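Four stools at the window, one bar, no host stand. That's Rocha, and if you get there past six you're going to wait on the sidewalk with everybody else from Skiltbridge who had the same idea.

Go at five. Go hungry.

I've been eating here since it opened in the old shoe repair place and I still order wrong half the time, mostly by filling up on bread. The bread is the problem. Flat, blistered, shiny with oil, comes in a paper-lined tin with a scoop of whipped butter that has burnt honey run through it. You tell yourself one piece. Then the tin is empty and the clams haven't even landed.

The clams. Small ones, sherry, a lot of garlic, more parsley than you'd think. Broth at the bottom, so now you need more bread. They charge for the second tin and they should.

Drinks are short this season, a single card with the wine on the back. The one to get is the Sternero, which the bartender swears is an old family thing and which tastes like a Negroni that spent the summer at the beach. Gin, bitter orange, something salty. Olive instead of a peel. I had one in October when they were still fussing with it and it was too sweet, fixed now. The low-proof version with vermouth and tonic is nearly as good and lets you have a second and still read the dessert list.

Skip the spiced rum punch. Too much nutmeg, tastes like a candle.

On to plates. The menu is small and changes when they feel like it, so no promises, but the fried artichokes have been on every time I've gone. Crisp at the edges, lemon, a heavy snow of hard cheese. Get them early, they run out. The lamb meatballs were on my last two visits and I'd cross town for the sauce, tomato cooked down almost to jam with cumin and a little cinnamon. The roasted carrots are fine. Everybody has roasted carrots.
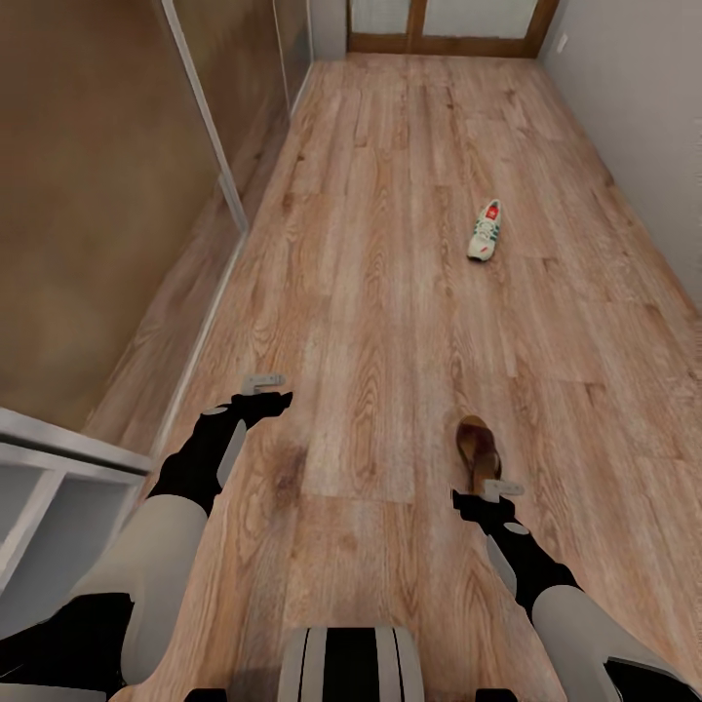 Shoes in the hallway, with the glass-paned door at the far end.

The big plate to share is the pork shoulder, which goes in the oven before lunch and comes out when it comes out. Some nights seven, some nights closer to eight. It's $51 and feeds three people who like each other. White beans underneath, soft and a little smoky, and a pile of pickled peppers on the side that I ended up eating by themselves with my fingers. If there's two of you get it anyway and take the rest home. It makes a very good sandwich at eleven the next morning, standing up.

One miss lately, the snapper. Beautiful skin, crackling, then dry all the way through, and a fennel salad that needed salt badly. I sent nothing back because I am a coward about that. A friend had it the week after and said it was perfect so maybe it was just a bad night on the fish station.

Dessert is two things. A chocolate custard, dense, cold, with olive oil and flakes of salt, and a slice of almond cake that doesnt look like much and is the better of the two. Ask for the cake warm. They'll do it if the oven has room.

Now the noise. It gets loud. Tile floor, tin ceiling, everyone leaning in. By seven-thirty you're reading lips. If you want to talk, take the back corner by the coat hooks, or walk over to Rernel after, two blocks up, where the lights are low and the amaro shelf runs the length of the wall. They pour a flight of 4 for $40, steep, but the pours are generous and they bring a dish of salted almonds that keeps getting refilled. The one that tastes of rhubarb was my favorite. I wrote the name on a napkin and lost the napkin.

Back to Rocha for the practical stuff. Forty seats if you count the bar. Reservations for groups of five and up only, everyone else puts their name on the clipboard. Street parking is hopeless after work, use the lot behind the library. Plates run small to medium and you'll want three apiece if you're skipping the pork. Cards are fine, they dont take checks.

They've started doing a late menu too, from ten until the kitchen gets tired. Grilled cheese with anchovy, a bowl of brothy beans, the meatballs stuffed in a roll. I haven't made it yet, I keep going at five and being home in bed by then. Someone go and tell me about the grilled cheese.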